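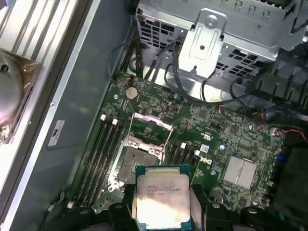

Student Robotics Club Takes Up Computer Assembly

The Clasus Student Robotics Club has chosen desktop computer assembly as its project for the coming year. Under the direction of faculty adviser Samah Bennani, members are programming a robot arm to handle processors and work inside an open tower case.

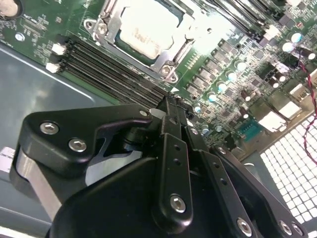
The gripper over the motherboard, with a processor in the socket.

The processor task has received the most attention to date. A chip must be held level and lowered squarely, and the space between the memory slots is narrow. Student team leader Driss El Ouafi reports that the club has logged 729 practice runs and has set a goal of 100 consecutive placements without correction before the December demonstration at Flovholm Hall.
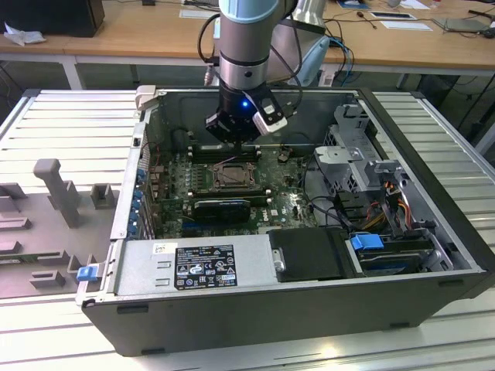
The arm above the memory slots of a desktop tower.

Work on memory modules will continue through the fall term. Membership is open to all enrolled students, and no programming experience is required. Sessions last 90 minutes. Inquiries should be directed to Ms. Bennani at the Department of Engineering Technology.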